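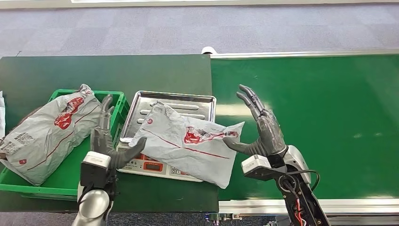 Kanokwan Pongsiri wants it on record that the scale is fine, has always been fine, and was fine when she left it.

Noted. The ticket stays open.

14 October 2018
By Ruairí Ó Conaill

Summary: Soft mailers weigh one thing at the bench and another at the Orkoldale depot. Boxes agree to the gram. It only happens with plastic courier bags, and the bigger and floppier the bag, the worse it gets. The depot bills us for the difference and adds a handling fee for the pleasure of telling us.

Reported by: Teresa Głowacki, who had 17 corrections on one invoice and printed all of them.

First thing tried: turned the scale off and on. I mention this because it will be asked. It came back up at zero, looking innocent.

Second: checked it with the test weights from the drawer. Bang on, in the middle and at all four corners of the tray. Kanokwan asked me to write "bang on" in the ticket, so there it is twice.

Third: checked the units. In December somebody had it in ounces for a whole morning and we shipped a pillow to Zimitz at the price of an anvil. It's in grams.

Fourth: took one bag, a size large with a folded sweater in it, and weighed it over and over without changing anything except how I put it down. Flat in the middle of the tray, it gave the same number every time. Laid diagonally with one end hanging off the steel, also the same number, as long as the end hung free. Then I let that end droop onto the table and lost 36 grams. Propped it on the side of the conveyor and lost 110. The sweater did not get lighter. I checked.

So the bench is holding up part of the parcel and the scale is reporting, quite truthfully, on the rest.

Aníbal Betancur replied that he always lets the end hang and has never had a correction. I went through Teresa's printouts and he's right, none of them are his. He would like this noted too. Everyone would like something noted.

Fifth: moved the scale a hand's width away from the belt. This helped with the propping and did nothing for the drooping. It also lasted until lunch, when the scale was back where it started. Nobody has confessed.

Sixth: looked for a bigger tray. Meesuk sells one that fits our model. It's deep enough to take the large bags whole, and it would cover the display. I have not ordered it.

Workaround, effective now:

Fold the loose end of the bag under before it goes on the scale. If it won't fold, turn the bag until both ends are clear of the table and the belt. Take your hand away. Wait for the number to stop moving, then print the label. A thumb resting on the corner counts as postage.

Zero the scale with the tray on and empty. Don't zero it with a bag on and then wonder why everything after that weighs less than nothing.

Kamonchanok Khamphan asked whether we could put the scale up on a block so the ends can't reach the table. We could. There's an Ellum crate lid under the sink that's the right size, and it sits level if you peel the old tape off the bottom. I've put the scale on it as of this afternoon. Test weights still good. The large bag with the sweater gives the full weight whichever way I lay it, short of actually leaning it on something.

Still to do: dispute the 17 corrections (Teresa), stick the lid down so it can't wander (me), put the sweater back in stock (also me).

Status: pending next invoice from Orkoldale.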